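What the Basket Leaves Out

Most people who have heard of purchasing power comparisons met them through a burger. The idea is simple enough. Take one thing that is sold everywhere, find its price in each country, and see whether the exchange rate tells the truth about what money buys. The official versions do the same with a much longer list, and the list is where the trouble starts.

Melquiades Zamudio spent most of his working life on the list. He began as a price collector in Solís, walking the same streets each month with a clipboard, and finished in a back office matching items from one country against items from another. He is retired now and grows tomatoes, but he still reads the technical notes when they come out.

The first difficulty, he says, is that a comparison needs the same goods in both places, and people do not buy the same goods in both places. A kilogram of white rice is a staple in one market and a side dish in another. If the statisticians price only what is common to both, they end up with a basket that nobody in either country would fill. If they price what each country's households really buy, they are comparing different things.

The usual answer is to do the sum twice, once with each country's spending pattern, and take an average of the 2 results. The average used is the geometric one, and it has the useful property of giving the same answer whichever country is taken as the base. It does not make the gap between the two results go away. Where the countries are alike, the gap is small. Where they are far apart in income, it can be wide enough to change a ranking.

Rent is harder again. A flat in the port district of Flelden and a flat in the hill suburbs of Sukuris may have the same floor area and the same number of rooms, and have nothing else in common. One has piped water all day. The other has a tank. In a country where most households own their homes, there may be so few rental listings that the price has to be borrowed from somewhere else, often from construction costs or from a volume count of dwellings.

Then there are the services that are never sold. A public school lesson has no price at the door. For years the standard practice was to value it by the teacher's salary, which meant that a country paying its teachers poorly appeared to have cheap education, and a country paying them well appeared to have dear education. Adjustments for productivity were brought in later. They helped, and they also introduced a new set of assumptions that few readers of the final tables ever see.

Those tables set one country at 100 and express the rest against it. It is a tidy way to print things. It also encourages people to treat a difference of a point or two as news, when the compilers themselves would group such countries together and decline to say which was ahead.
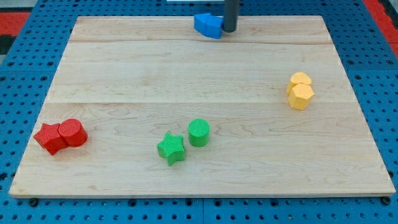 Melquiades Zamudio thinks the grouping should be printed on the front page of every release, in the same size of type as the figures. He would also like the price collectors' notes to be kept and published, the ones that say a brand had vanished or a shop had changed its pack size. In Steltine, where he once trained new staff, 9 items dropped out of the list in a single round, and the published index gave no sign of it.

His former colleagues are divided on the point. Notes are expensive to clean up, and some would identify individual shops. The next round of collection starts in September, with a revised list for furniture and household repairs, and the question of the notes has been put off until after it.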